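Zelis Canvas Panels and Stretched Canvas

Home > Wall Art > Make Your Own > Canvas

Item group: Zelis
Sold by: Pakodex
Availability: in stock, except the largest stretched size

Zelis is our house line of blank canvas for people who want to paint something for their own wall. It comes two ways: as a flat panel, with cotton canvas glued to a stiff board, and as a stretched canvas, with the same cotton pulled over a pine frame and stapled at the back. Both are primed white and can be painted on as soon as the wrap is off.

Which one to buy depends mostly on how you plan to hang it. A panel is thin and needs a picture frame. A stretched canvas can go straight on a nail. The sides are primed too, so you can carry the color around the edge or leave it white. 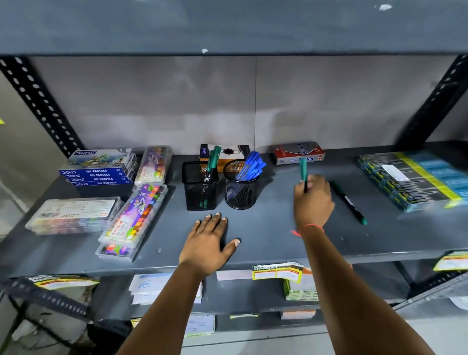 Text by Lizelle Motaung
Updated October 18, 2026

What to paint with

The priming takes acrylic, oil and oil pastel. Acrylic is the easiest for a first try. It dries fast and washes out of brushes with water. Oil paint needs more time between layers, and a thick picture can take weeks before it should be framed.

Oil pastel works better on the panel than on the stretched canvas. The board behind it lets you press hard, while a stretched surface gives under your hand and the color goes on patchy. Oil pastel never dries fully, so put the finished piece behind glass with a mat or spacer to keep the glass off the surface.

Watercolor is a poor match. It beads up on the priming and wipes off again. Buy paper for that.

Sizes

Panels:
8 x 10 inches
11 x 14 inches
16 x 20 inches

Stretched:
12 x 16 inches
18 x 24 inches
24 x 36 inches (back in stock soon)

All three panel sizes fit standard ready-made frames. The stretched sizes do too, but check the depth of the frame first. A shallow frame will leave the back of the canvas sticking out — this is harmless, though it holds the picture away from the wall.

Packs

Panels are sold in packs of 10 and stretched canvases in packs of 7. We do not split packs. Schools and studios buying for a whole term can ask for the Abera carton, which holds mixed panel sizes and ships on its own pallet space. Order it by the end of August if you need it for the fall.

Hanging

Two small nails set level hold a stretched canvas straighter than one in the middle. Rest the inside of the top bar on both. For the 24 x 36 size, use hooks that go into a stud, or wall anchors suited to your wall.

Keep finished work out of direct sun and away from heaters. Canvas slackens in damp rooms and tightens again in dry ones. If it stays slack, tap the wooden keys supplied in the bag into the inside corners, a little at a time, going from corner to corner.

Varnish

We sell Prorum clear varnish in matte and gloss. It goes over acrylic once the paint is dry to the touch all over, and over oil after several months. Do not use it on oil pastel. Use a wide soft brush, lay the picture flat, and put on two thin coats. Matte hides small dents in the surface. Gloss makes dark colors look deeper but shows every lamp in the room.

Delivery and returns

Orders go out in flat cardboard with corner guards. Open the box the day it comes and check the corners. If one is crushed, send us a photo of it and the label, and we will replace the pack. Unopened packs can be returned. Opened ones can't, unless there is a fault.

Questions about sizes not listed here go to the Pakodex order desk. Custom stretched sizes are made to order and can't be canceled once the frame has been cut.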